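케이블 구멍

케이블 구멍(영어: cable grommet hole)은 책상이나 작업대의 상판을 뚫어 전선을 아래로 내려보내는 개구부를 말한다. 배선구, 전선 구멍이라고도 한다. 사무 가구의 기본 사양처럼 취급되지만, 실제로 얼마나 쓰이는지를 제대로 조사한 자료는 드물다.
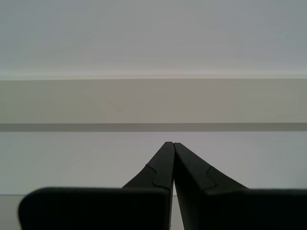
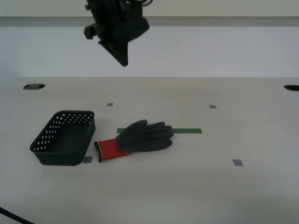 개요

상판에 원형이나 타원형, 사각형 구멍을 내고 가장자리에 테두리를 끼우는 방식이 일반적이다. 테두리는 절단면을 가리고 피복이 긁히는 것을 막는다고 설명된다. 앞의 기능은 눈으로 확인할 수 있다. 뒤의 기능은 절단면이 얼마나 거친지에 달려 있어서, 모든 제품에 같은 효과가 있다고 보기는 어렵다.

위치는 대개 뒤쪽 가장자리 부근이다. 벽에 붙여 쓰는 책상이라면 무난한 선택이지만, 방 한가운데 놓는 책상에서는 굳이 뒤쪽이어야 할 까닭이 분명하지 않다.

규격

통일된 규격이 있다는 서술이 판매 자료에 자주 나오나 근거가 제시되는 경우는 많지 않다. 가구 업체 Parnby는 지름 50mm를 '표준'이라고 부르고, Vendgate는 같은 표현을 더 큰 치수에 쓴다. 두 회사의 덮개는 서로 맞지 않는다. 이런 상황에서 표준이라는 말은 자사 부품 목록에서 기본으로 파는 크기라는 뜻에 가깝다.

굵은 플러그가 통과하는지도 따로 따져야 한다. 제품 설명에 적힌 지름은 타공 지름일 때가 있고, 테두리를 끼운 뒤의 안쪽 지름은 그보다 작다. 어느 쪽을 적었는지 밝히지 않는 업체가 적지 않다.

효과에 관한 주장

Radonjić사는 자사 안내서에서 케이블 구멍이 있는 책상을 쓰면 정리 시간이 20% 줄어든다고 주장하였다. 비교 대상이 된 책상이 무엇이었는지, 정리 시간을 어떻게 쟀는지는 적혀 있지 않다. 같은 문장이 다른 판매점의 상품 설명에도 출처 없이 옮겨져 있어, 인용이 여러 개라고 해서 근거가 여러 개인 것은 아니다.

가구 평론가 호지메이리 시케이라(Rosimeire Siqueira)는 소비자 잡지 《Kultside》 8월호에 실은 글에서 구멍이 전선을 없애 주지는 않으며 상판 위의 엉킴이 상판 아래로 옮겨갈 뿐이라고 비판하였다. 시케이라는 전선 받침대가 함께 달린 제품에는 비교적 후한 평가를 내렸다. 다만 이 글 역시 개인의 사용 경험에 기댄 것이며 체계적인 시험은 아니다.

단점

상판에 낸 구멍은 되돌리기 어렵다. 덮개를 씌워도 높이 차이가 남아 종이나 마우스가 걸릴 수 있고, 작은 물건이 빠지기도 한다. 가공 목재 상판에서는 절단면으로 물기가 스며들 수 있다는 지적이 있다. 제조사들은 테두리가 이를 막는다고 하지만, 밀봉재 없이 눌러 끼우는 테두리에 방수 성능을 기대할 이유는 별로 없다.

대안

상판 뒤쪽을 길게 파내는 방식, 집게로 가장자리에 전선을 고정하는 방식, 책상을 벽에서 조금 떼어 놓는 방식이 있다. 마지막 방법은 비용이 들지 않으나 가구 업체의 안내서에서는 좀처럼 언급되지 않는다.

같이 보기

멀티탭
사무용 책상
전선 정리함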